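Unplanned Stops During Cable Following: Fault Report
Project Nellus, final report, section 4

4.1 Background

The Nellus cell was built to have a robot arm follow a cable along a fixed route and report the position of each marker band. The cable is fixed to an optical breadboard table with metal brackets. The arm moves along it under force control and should slow down before each bracket, lift, and continue on the other side.

Between the first full trials in September and the end of the project, the cell logged 3,711 passes. Of these, 131 ended in a protective stop. We had expected a few stops while the force limits were being tuned. The rate did not fall after tuning, so the stops were treated as a fault and looked into separately.

4.2 Symptoms

In most cases the arm stopped close to a bracket with a force limit error on the vertical axis. The operator cleared the error, jogged the arm up, and restarted the pass. On 2 occasions the arm did not stop in time and pushed against a bracket hard enough to turn it on its bolt. No one was inside the marked area either time. After the second contact, all automatic runs were suspended and the cell was used at reduced speed only, with one person at the stop button.

4.3 Investigation

We first suspected the force sensor. It was removed, zeroed, and checked with known weights at the Istitz lab. The readings were within the stated error, and the stops continued once it was back in place.

The second suspect was the route file. This file holds the bracket positions, which were measured by hand when the brackets were first bolted down. We measured them again and found that one bracket was a full hole spacing away from its stored position. The log book shows that the table layout was changed to make space for the Stalum controller box. The route file was not updated at the same time.

This explained the stops at that bracket, 74 in total. It did not explain the rest.

The remaining stops were spread over the other brackets and were more common late in a session. Replaying the logs showed that the height of the cable between brackets had dropped by a few millimeters by the end of a long session. The arm followed the sag down, arrived at the next bracket too low, and started its lift too late. The cable had been slipping in the brackets. We could repeat this by loosening a bracket on purpose — the error appeared after about 20 minutes of running.

4.4 Changes made

The route file is now checked at startup. The arm touches the foot of each bracket at low force and compares the result with the stored position. If the difference is too large, the program will not start.

The lift before each bracket begins earlier, and its height comes from the bracket position instead of from the last cable height. This costs some time per pass but removes the effect of sag.

The bracket bolts are tightened to a set torque and the cable tension is checked before each session. Both checks were added to the Kinyua start sheet, which has to be signed before power is switched on.

4.5 Remaining problems

The startup check finds a bracket that has moved along the table but not one that has turned in place by a small angle. A turned bracket can still be hit from the side. We tried a second touch point on the vertical part of the bracket, but the tool sometimes caught the cable, and the test was dropped.

The speed limit set after the second contact is still active. We recommend that it stay in place until the angle of each bracket can be checked — either by a better touch routine or by a camera.

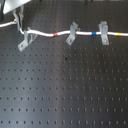 Figure 4.1. Cable route on the breadboard table, with brackets and the red, blue and yellow marker bands.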